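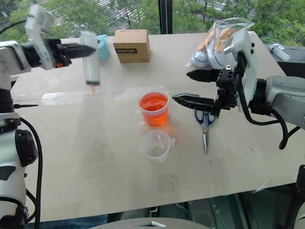

3.2 Storage and weighing of the loaves

All loaves were baked from the same rye and wheat dough, using flour from the Vosis mill and a starter kept at the Wirnton bakery. The dough was proved in lined tins and baked until the centre reached 96 °C. Loaves were left on wire racks overnight and weighed the next morning, and that weight was taken as the starting point for every later reading.

A total of 334 loaves went into storage. Half were wrapped in linen and half in waxed paper, and both groups were kept on open shelves at the Vurport store. Each loaf was weighed once a day until mould was seen or the crumb could no longer be cut cleanly. This gave 3,768 readings, of which 1,563 came from the linen group. The linen loaves dried faster and were taken out of the trial sooner, so the two groups are not equal in the number of readings.

Weight loss was quickest near the start in both groups. Loaves stored in February lost more than those stored later in the year – the store was heated then and the air was dry. We did not correct for this, but the month of storage is included as a factor in the model (Section 4). 2 loaves were dropped from the linen group after their labels came off.

Crumb firmness was measured on slices from the middle of the loaf, following the Seixas method with a flat probe. End slices were not used. Figure 3 shows a work table.

Figure 3. Table by a window, covered with a sheet of light tan cardboard; a clear plastic syringe lies on it. 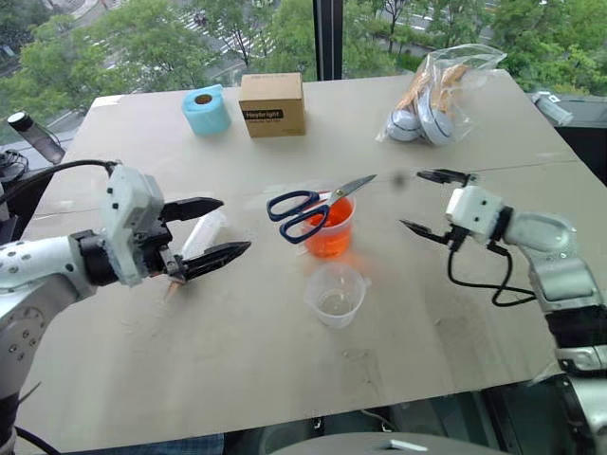 3.3 Tasting panel

Slices for tasting were cut on the morning of each session and served plain, with the crusts left on. Tasters scored sourness, dryness and overall liking on a nine-point scale, and drank water between samples.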